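Home Reviews Desks & Chairs Kitchen Ask Us

Stadier desk top, a few months in

Last updated: March

I'd been working off a folding table for far too long when Gráinne McGrath sent me a link to the Stadier top from Tarholm, and I caved by teatime. It cost me 887 with the legs and delivery (the top alone was 681, which made my eyes water a bit), so I wanted to live with it properly before writing anything.

First thing, the colour. The shop photos made it look quite pale and I was braced for that, but mine came out much warmer, nearly orange in the evening with the lamp on. I love it! 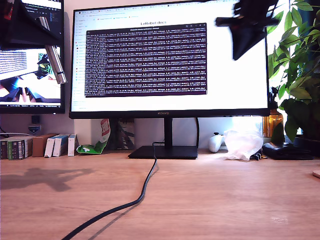

Putting it together took me an entire afternoon. There are 11 bolts and one of mine wouldn't bite, so I rang Tarholm and got a very patient man called Malachy Horgan who posted me a new one and didn't make me feel daft about it. The instructions are tiny drawings with no words. Get someone to hold the other end, it's heavy.
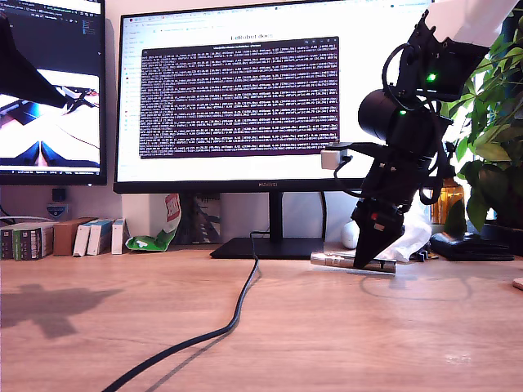
Depth is what I'd really pay for again. My old table had me nose to the screen, and now I can keep the big Huawei monitor well back on its stand and still have loads of desk in front. There's room along the wall for my row of boxes too, and for a green and white snack bag, all without getting in the way of my elbows. The one grumble is cables — there's no hole or tray anywhere, so the long black one just wanders across the top towards the left.
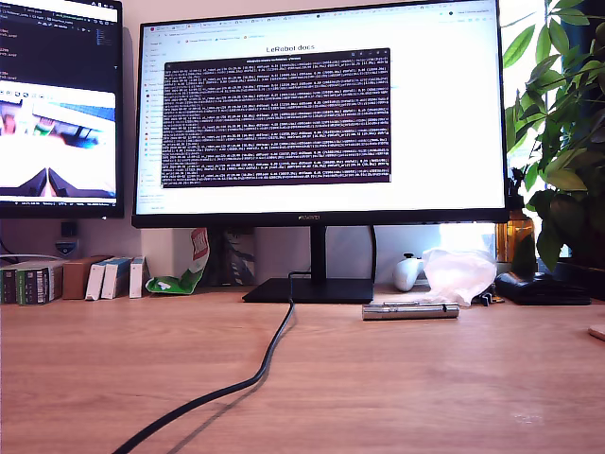 Tarholm do sell a clip-on tray, but I'm sulking about paying extra after spending that much. Cleaning is easy enough, a damp cloth and then a dry one. It does show dust in low sun, and mugs want a coaster.

Would I buy it again? Yes, though I'd wait for a sale. Orla Ó Dálaigh has the narrower one and finds it too shallow for two screens, so measure up first.

Contact us | © Filudus Reviews | Back to top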